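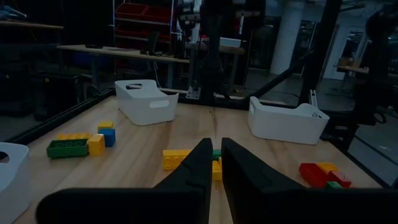
1/ Third week of teaching the arms to put bricks in bins, and I've got opinions now! The job sounds daft when I tell my mum. I sit at the controls, steer two grippers, pick up a Duplo-style brick, drop it in a white bin, do it again. The robot learns from the recordings.

2/ Target for the Kairys set is 300 good runs. A run only counts if I don't fumble for ages in the middle, because it'll happily learn the fumbling as well. (Ask me how I know.)

3/ My worst habit is hovering. I get the gripper above a brick and then dither, tiny wiggles left and right, and every wiggle goes in the recording. Slow is fine - dithering isn't.
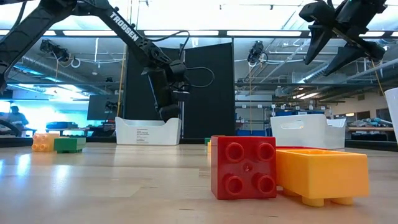

Vilmos Vincze replied asking why I don't just grab the arm and move it by hand, as he did on the Hullberg job. Fair question! I've tried both. By hand is lovely for one arm, but with two I run out of hands, and my elbows end up in all the camera views.

4/ Bricks lying on their sides are the real test. Studs up, easy, close the fingers and lift. On its side I have to pick an angle and commit to it. 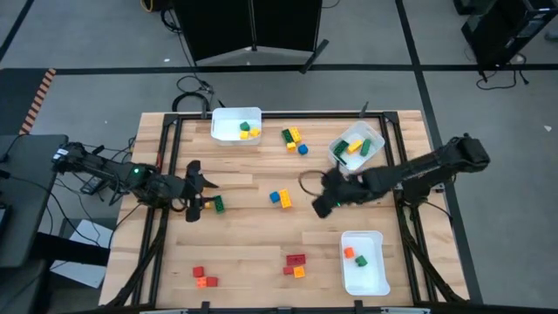

Two arms, three bins, plenty left to tidy

5/ I also mess the table up differently before every run. Same layout each time and it learns the layout, and then you nudge one bin and it's completely lost. Beat Ruchti drummed that into me in May and I still forget when I'm tired. 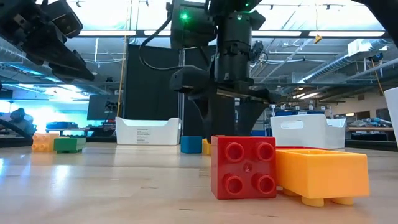
6/ Tips if you're starting out
Breathe out before you close the gripper. Stop after 30 runs and have a tea. Bin the bad ones straight away, you won't want to go back through them later.

7/ Right, back to it. More tomorrow if my thumbs hold up.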